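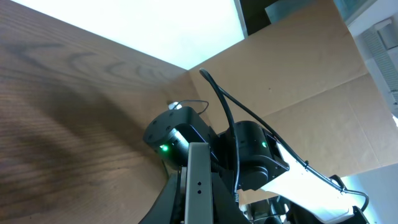
Brittany Cormier
Fourth-year student, software lead

Handover Planner: Final Project Report

1. Scope

The project covers the software that lets two table-mounted arms pass a boxed item from one gripper to the other. The arms and their drivers were inherited from an earlier group. My part was the planner, the grip state estimator and the logging tool, which we named Brultico.

2. Control structure

Each arm runs its own joint controller. A supervisor process sends both controllers timed waypoints and holds either arm if the other falls behind. The first version, finished in September, planned the arms separately and checked for collisions afterwards. It rejected too many valid paths near the centre of the table. The current version plans both arms as a single system and treats the cables as padded volumes attached to the forearm links.

3. Perception

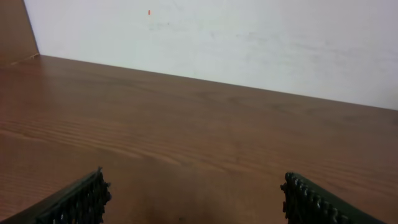

3 min read

The wrist cameras are used for grip state only. A small classifier labels each image as open, closing or holding. It was trained on 773 labelled images. Early models relied on the background and failed when the wood grain behind the fingers changed, so the input is now masked to the fingers and the gap between them. Shadow on the tabletop remains a source of false "closing" labels.

4. Handover sequence

The sequence has four states: present, approach, grasp and release. The giving arm keeps its grip until the estimator reports "holding" on the receiving side for three consecutive images. Release is then sent by the supervisor.
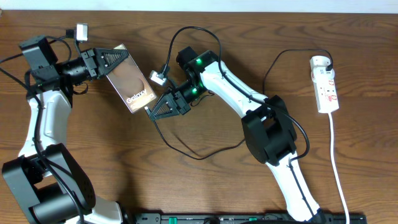

Figure 2. Left gripper holding a Galaxy phone box at one corner, right gripper open near the lower corner.

Glossy packaging gave poor depth readings, and the planner falls back to the stored box dimensions when the depth estimate is unstable. The fallback assumes the box has not slipped in the first gripper. Slip detection was not implemented.

5. Remaining work

Waypoint timing is still tuned by hand. Log files from the two arms use separate clocks and must be aligned before replay.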